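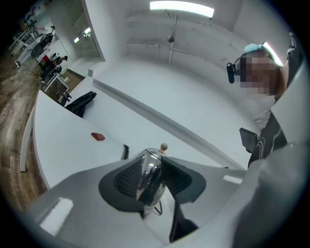
Disc transfers, Manríquez collection, 26 Aug 2018. Sunday session, building quiet, air handling off since Friday so the noise floor in the transfer room is as good as it gets. Started with the lacquers from box nine, which are the ones from the Iltivik station's evening program. First disc on the platter has a bulge on the outer third. You can see it without a gauge if you get your eye down near the surface and look at the reflection of the ceiling lights, which bends and smears the way a room does in a shiny chrome dome, like the one with the little wooden knob. On a flat disc the lights stay as lights. On this one they pull sideways every turn. Put it down as a dish warp, not a pinch, and played it with the arm slightly heavier than usual.

Tracking held except for the first few turns of side A. Lost the start of the announcement both times. Third pass from the inside of the damage outward, reversed afterward, and that got most of it. The announcer gives the station name, then "the orchestra," then a title I can't make out. Left it as [unclear] in the sheet. Simão may know it.

Count so far: 164 done out of 248. That leaves 84, and the easy ones are behind us. Everything left is lacquer with either warping or the white deposit, plus the glass-base discs in the separate crate. I don't want to touch the glass ones until the new mat is here.

Stylus notes. The 2.8 truncated was noisy on the first two discs, a lot of hash in the quiet parts. Went down to 2.5 and it got better on one and worse on the other. Ended up using 2.8 for the dance band sides and 2.5 for the speech. I know the plan says one size per box so that the transfers compare, but the boxes were clearly filled later by someone tidying, and the discs in them were not cut on the same machine. You can hear it. The rumble is at a different pitch on the discs with the blue label.

Disc 1345 is the interesting one. The sleeve says "marches, relay from Vekness" and nothing else. Side A is marches. Side B starts with the end of a march and then there are almost four minutes of a accordion and a singer, not announced, with people talking over it. Then a door, then a voice close to the microphone says something short, and the march comes back in from the middle. My guess is that the relay line dropped and the studio filled in with whoever was in the building. The other possibility is that somebody reused a disc side, but you can't do that with lacquer, and the groove looks continuous under the microscope at both joins. So it went out like this, or at least it went down the line to the cutting room like this.

This matters for the paper because the program listings for the whole month show only "military music" in that slot. If we only had the listings we would write down an hour of marches. Simão has been saying for a year that the listings were written for the censor's office and the discs are what people heard. I've been more careful about it, and one disc isn't much. But I have to give him this one. I'll look at what else is marked as a Vekness relay before saying anything more. There are seven on the inventory, and two of those were transferred in April, before I was writing content notes. Those need listening to again.

Levels: flat transfer as always, peaks at -9. EQ copy made separately with the 300 Hz turnover and no rolloff. On 1345 the voice sounds boxy with that curve, so I tried 500 and it was closer. Saved both. File names follow the April scheme.

Urkska crashed once, in the middle of the second pass of the fourth disc. Same thing as last time, the meter window freezes and the recording carries on for a bit with nothing written. Lost the pass. Turned off autosave and had no more trouble, but then of course I had to remember to save. For anyone using the machine this week: autosave is OFF, save by hand after each side, and write the take number on the sheet before you lift the arm.

Cleaning. Used the weak solution on the ones with white deposit, two passes with the soft brush, rinse, vacuum. The deposit came off on three and came straight back as a haze on the fourth once it was dry. Did not clean that one again. Played it with the haze on and the result is usable, a steady crackle and the music sits on top. The click removal pulls the attack off the snare if I use the setting we agreed on, so I backed it down by half. I'd sooner have the crackle.

One thing I keep noticing on the Iltivik discs is the gap before the news. Every evening program I've transferred so far has the same piano phrase before the bulletin, eight notes, and on the earlier discs it is played by hand. You can tell because the tempo wanders and once there's a wrong note. From somewhere in the middle of box six it is a record, identical each time, with a scratch that comes around on the fifth note. So at some point they stopped having the pianist in for it. Would be worth putting a date on that. If there are pay sheets in the paper part of the collection the pianist should drop out of them. Ask about access to the paper boxes.

Speed check: piano phrase again, useful for this. Assuming the studio piano was near 440, the box nine discs run a little fast at 78.26. Set to 77.6 and the phrase matched the box six copies. It's not proof of anything, the record of the phrase could itself have been cut fast, but it makes the boxes agree with each other. Speed written on each sheet.

To do
- listen again to the two Vekness relays from April, full content notes
- send Simão Frade the four minutes from side B of 1345, unprocessed
- get the title of the orchestra piece on the first disc, try the sheet music catalog
- new mat, then the glass discs
- replace the vacuum strip on the cleaner, it is leaving a wet line near the label
- fix the sleeve list for box nine, two discs are swapped

Stopped at six. Platter covered, arm locked, discs back in box nine except 1345, which is in the flat tray on the left shelf with a note on it. Please leave it there.

Shares: 7 | Comments: 2

We use cookies to remember your settings and to see which pages are read. By continuing to use this site you accept this. OK | More information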